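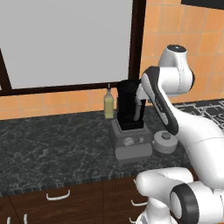 December, evening, after the second cup of tea

Today I received the letter from Trokaron about my working time. I read it on the bus, then at home, and then one more time with the dictionary, although I know all the words. In legal English the words are easy and the sentence is difficult.

The letter says that my request to start later in the morning is "declined on operational grounds." There are three grounds. The first is that the customers call early. The second is that other people on the team would have to cover for me. The third is only one line, and it says that the arrangement "would not be consistent with current practice." I have thought about this third line all evening. Current practice is what I asked them to change. If current practice is the reason, then no request can ever be accepted, and it is strange to have a form for it.

I want to write down how it went, while I still remember the order. I gave the form in October. My manager said it looked fine to her and she would send it to the personnel office. Then nothing for a long time. I asked once by e-mail and once in the corridor, and both times the answer was "it is in process." Then there was a meeting of maybe ten minutes, where I was asked if I am happy at the company. I said yes, mostly. I did not understand that this was the meeting about my request. I thought the meeting would come later. In the letter it is called "the consultation meeting," so now I know.

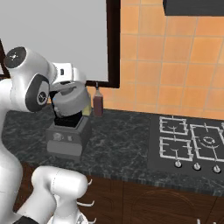
The letter gives me 14 days to appeal. I counted them on the kitchen calendar and put a small pencil cross on the last one. It is not clear if the days start from the date printed on the letter or from the day when it arrived, so I took the printed date, to be safe.

I called the advice line of the union in my lunch break. The woman was patient and did not speak too fast. She told me to keep to the facts, to answer every ground separately, and to say what outcome I want. She also asked if anybody else in my position starts later. I said yes, there is a colleague in the Onell building who has done the same work with a later start since the spring. She was quiet for a moment and I heard her typing. She said I should mention it, but politely, and without making the colleague the subject of the letter. I liked that. I do not want to take anything from him. I only want them to explain the difference.

Then I asked about a lawyer. She said that at this stage I do not need one, and that a private one could cost me about 700 dollars only for reading the papers and writing one letter. For this money I can write many letters by myself. If the appeal fails, I can call again and they will look at the whole file. She used the word "file" and I felt a little important and also a little afraid.

I started the draft after dinner. The first version was too angry. I wrote "unfair" in three places and took all of them out. The second version was too humble, I thanked the company in the first line and again in the last one. My mother always said that I apologize like a person who stepped on somebody's foot. The third version is better, I think. It starts with my job, my years in the company and the date of the request. Then it goes to the customers. Here I have something good, because the call list for the Skilano account is on the shared drive, and in the first hour there are almost no calls for our desk. I did not write "almost no calls." I wrote that I would be glad to look at the call list together with them.

For the second ground I offered to stay later, so that the evening has one more person. I do not know if they need one more person in the evening. But it is an offer, and the advice line said offers look good.
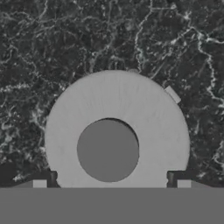 For the third ground I still have no sentence. I tried "I respectfully ask what is meant by current practice." It sounds cold. Maybe cold is allowed in an appeal.

One more thing I should not forget. When I moved here from the Myung office, I signed a new contract, and I believe there was a paragraph about hours, something with "may be varied by agreement." The contract is in the blue folder, or it is in the box which I did not open after the move. I looked in the blue folder and found the lease, the vaccination papers of the cat and a warranty for a vacuum cleaner I no longer have. So it is the box. Tomorrow before work I will open it.

Now it is almost eleven and I have to get up at five thirty for the early start.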